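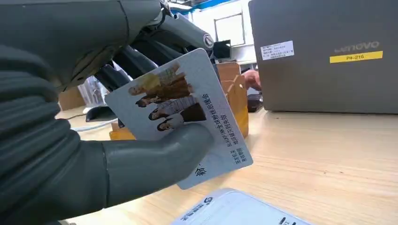 The owner of Tudon, a small shop on Mendoza Street in Flidlow that buys, sells and looks after fan club cards and other paper keepsakes, keeps her kettle on a filing cabinet and offered me tea before I had my coat off. We had agreed on half an hour. I stayed most of the afternoon, and a good part of it went to a single white plastic card with rounded corners, four faces printed in one part of it and dark blue Chinese writing running down the rest. The biggest line reads "BLACKPINK全球粉丝后援会," which she put into English for me as the BLACKPINK global fan support club. I had never held one before. I had somehow pictured something flimsier.

"People always do," she said. "They hear 'fan club card' and they think of a paper slip that came with a newsletter, and then I put one of these in front of them and they turn it over and bend it a little, which I wish they wouldn't, and they say oh, it's a real card. Well, yes! Somebody carried it in a wallet next to their bus pass. That was the whole idea."

She asked me to leave her name out of this, on the grounds that her customers already know it and everyone else can come in and ask. She has been doing this work for 11 years, the first few of them from a spare bedroom in Bernstead, where the stock lived under the bed and on top of the wardrobe and finally on the bed itself. The move to Flidlow came when she was sleeping on the couch more nights than not.

"I didn't set out to have a shop," she told me. "I wanted my bed back."

Before the cards she worked in a stationery warehouse, and it shows in the way she talks about paper. She can go on very happily about envelope flaps. She has opinions about staples (against) and about the little round stickers people use to close tissue paper (for, if they peel). When I asked what she'd save from the shop in a flood she thought it over for so long that I started to feel bad for asking, and then she said the address book, a green one, from the Bernstead days, with all her first customers in it in pencil.

Most of what comes through the door arrives in a muddle. A parent clears out a bedroom after a daughter leaves for college, or a collector decides to keep only one group and let everything else go, and it all turns up in a shopping bag or a shoebox with hair ties and ticket stubs and the odd foreign coin. The sorting is the part she likes best, and she has done it the same way since the spare bedroom, in a divided cardboard tray on the desk.

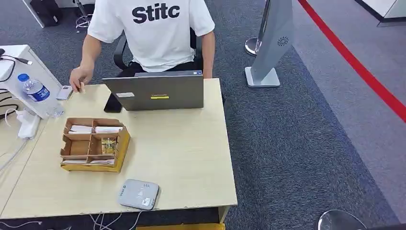 At the front desk: the cardboard sorting tray, with the card reader close at hand.

"It's corrugated cardboard, it cost me next to nothing, and I've been given nicer ones," she said. "I had a beautiful wooden one as a present, with felt in it. Everything slid. You'd put a card down and it would drift off under the next one. With plain cardboard it stays where you put it, and when a tray gets tired I make another."

Her system is simple enough that she explained it to me twice, once with her hands full and once properly. Paper things go toward the back, where they can stand being stacked. Anything in a plastic bag stays in its bag until she has written down what it is and who brought it. The front is for whatever she means to deal with before she goes home. And there has to be a space left open somewhere, always, for the thing she can't place.

"You need somewhere to put the puzzle," she said. "If you haven't got an empty spot, you end up putting the puzzle on top of something else, and then you've lost both of them. I once lost a signed postcard for an entire April. It was under a seed catalog. I don't even have a garden!"

I asked how she decides what a card is worth, and she made a face, a friendly one. She doesn't love the question. She will give a price, and she'll stick to it, but she'd sooner talk about condition, and on that subject she is thorough. She looks at the corners first, then the edges, then the print, tilting the card one way and the other under the lamp. She holds it by the long edges and likes other people to do the same. Fingertips on the picture are what she minds most, although she says she has given up scolding people for it and now simply wipes the card afterward with a soft cloth, in one direction, and puts it away.

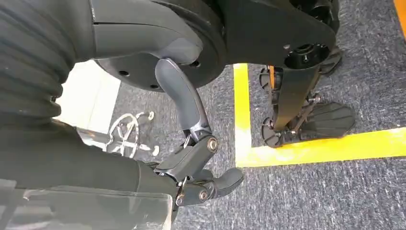
Storage is where most people go wrong, in her view. They mean well and buy a big binder and fill every pocket of it, and then the binder lives on a sunny shelf for years and the side nearest the window fades. She would have you keep cards flat, in sleeves a touch larger than the card, somewhere dull.

"Dull is the word," she said. "Boring drawer, boring room. Not the attic, not the basement, and please not the car. A man drove over from Bernstead with his collection in the glove compartment. In summer. He was so proud of it, and I had to be so careful about my face."

She recommends looking through them once in a while as well, and this was a part I hadn't expected. I'd assumed the advice would be to leave them alone. She thinks that cards nobody takes out are cards that get thrown away by the next person to open the drawer. Take them out, she says, wash your hands, show somebody, tell them where you were when you got it. Write a note on a bit of paper and tuck it in behind the sleeve, in pencil, with the year if you remember it.

That brought us around to the fans themselves, and here she got warmer still, and the tea went cold. The shop gets 2 kinds, as she tells it. There are the careful ones, who want the card that was never carried, and there are the ones who want the card exactly as it was, scuffs and all, and who will pass over a cleaner copy without a second look. She belongs to the second camp herself.

"A scratch is somebody's jeans pocket," she said. "I like knowing it went places. I'd never say so to the careful ones, mind you, I sell to them too."

She doesn't read Chinese fluently, only enough to get by, and she is teaching herself more from the cards. Vertical text was hard at first. She used to lay a ruler alongside each column so her eye wouldn't skip to the next one, and for the smaller lines she still does. When she's unsure of a phrase she writes it out large on the back of an envelope and leaves it by the kettle until a customer who knows better walks in and corrects her. She has a whole drawer of corrected envelopes. A few of them have been corrected more than once, in different handwriting, and she is quite fond of those.

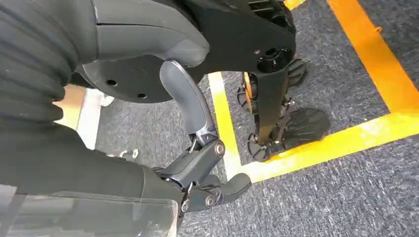
Packing for the mail takes up her mornings now. Each card gets a sleeve, then a stiff piece of cardboard on either side, then tape on the cardboard only, with the end of the tape folded under so that the person opening it has something to pull. She has received too many parcels herself that had to be sawed open with a kitchen knife. A short handwritten note goes in every one, even the dull orders, and she told me that 3 customers have sent her theirs back over the years with an answer written underneath. She keeps them in the green address book.

Paying in person has changed the place more than the mail has. For a long time she took cash only, out of a cookie tin, and held things for people while they went to find a machine and sometimes didn't return. She resisted the card reader, she admits, and then she bought one and was annoyed at how much she liked it.

"They tap and they're done, and then they stay and talk," she said. "Before, they were worrying about change. Now I can't get rid of them." She looked pleased about it.

As for what comes next, she would like a longer desk. She would like to put on an afternoon where people bring in their muddles and sort them together, everybody with a tray of their own, and she has already started saving cardboard for it. Her landlord on Mendoza Street has said yes in principle, provided the chairs go back afterward. There isn't a date yet. She suggests asking at the counter, or writing, and if you write she'd be glad of a pencil note over a typed one.

I had brought along a card of my own, as it happens, from a club I joined at school and hadn't thought about in years. She looked at the corners, then the edges, then the print. She asked me where I was when I got it, and I told her, at some length, and she found me a sleeve.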